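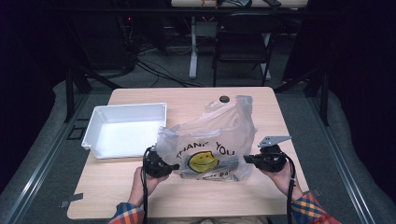

My phone turned six in July and I threw it a very small party, by which I mean I wiped the screen with my shirt and went back to reading the news on it. It's a Pimine, the plain one, bought the week it came out because I was the kind of person who bought phones the week they came out. I had the launch event on one screen and the order page on the other. I believe I clapped.

I want to talk about software updates, and specifically about when they stop, because mine just did. There was a little gray line in the settings menu that used to say "Your phone is up to date" and now it says "This model no longer receives updates." Same font and everything! No email, no heads-up, no date I could have written down anywhere. I only saw it because I was poking around looking for the Bluetooth page.

So what changed about the phone? As far as I can tell, nothing at all. The camera takes the same pictures of my dinner. The battery is on its second life (I had it swapped a while back at Haddad, the repair place near the bus station, and it cost me $50 including a new screen protector I hadn't asked for). It makes calls, it plays podcasts, it gets me lost in the same parts of town. The one thing it can't do anymore is get patched, and that happens to be the thing I can't fix with a screwdriver or my credit card.

Here's my opinion, then, and I'll say it early so you can go get mad at it: the date a phone stops getting security updates should be printed on the front of the box, in the same size type as the storage. Milk has a date. Car seats have a date. A phone that I do my banking on should have a date.

I know some companies have gotten a lot better about this. You see promises on stage now, big numbers, years and years of support, and the crowd goes wild, and fair enough, I'd go wild too. But listen to how the promises get worded. Ralico put up a slide this spring that said "7 years of updates" and I had to read four pages of their site to learn that the seven years start on launch day. Launch day! If you pick one up on clearance two years later, which is exactly what my sister does with every phone she has ever owned, you've already lost two of them before you peel the plastic off. And only the expensive model gets the seven. The cheap ones get four, and after the second year the patches come "periodically," a word I'd like to see somebody try on their landlord.

The people who buy the cheap phone are the same people who keep a phone the longest. They hand it to a kid, or a grandparent, or they put it in the kitchen and run the music off it. The buyer with the top model in a nice leather case was going to trade it in anyway. We've got the long support sitting on the phones that leave the house early and the short support on the ones that stay forever, and I think that's backwards.

I said all this to my friend Rami Bataineh, who used to write firmware for a company that made tablets, and he got a bit heated with me, which I'd probably earned. His point was that updates aren't free. Every old model is another pile of test devices and another set of chip drivers, and the drivers come from a supplier who'd much rather talk about the new chip. He told me his team once had 13 models to keep alive, and one of them had a touchscreen controller whose maker had gone out of business. They'd fix a bug everywhere else in a morning and then spend two weeks on that one tablet.

Okay! I believe him. I even feel bad for the guy with the orphan touchscreen. But notice that his story is an argument for making fewer models, and I'd be perfectly happy with fewer models. I can't tell the Plus from the Pro from the Pro Plus as it is. If the price of a printed date is that a company has to think twice before launching its ninth nearly identical phone of the year, I can live with that, and I suspect the folks in support could too.

The other thing people say to me is that shoppers don't care. Put the date on the box and they'll look right past it to the camera. Maybe so. Plenty of people ignore the mileage sticker on a car, and it's still on there, and it still matters to the ones who look (and to the used-car lot later on). Notburga Pichler, who writes a phone newsletter I've been reading for ages, made a good case that the secondhand market would move first. A used phone with four years left on it should cost more than one with four months left, and right now the listings mostly don't mention it. You get a photo, a battery percentage if you're lucky, and "works great."

I'd add one more ask while I'm being greedy. When the updates do stop, unlock the thing. Let me put other software on it if I want to. Evow did this with one of their older handsets, just quietly posted the unlock tool and a page of instructions, and there's a whole forum of happy weirdos still running those phones. I'm not sure I'd have the nerve to try it on my daily phone. I'd like to have the choice, though, and my sister's kitchen music player would be a fine place to practice.

As for me, I'm stuck in the dumb middle. I've moved the banking app over to my laptop and I don't click on links in text messages (I hope you don't either). Everything else carries on. I've been looking at new phones at night, in bed, on the old phone, and I've started a little spreadsheet with a column for the end date. Three of the cells are still blank -- I've written to all three companies, and so far one has answered, to thank me for my interest in the camera.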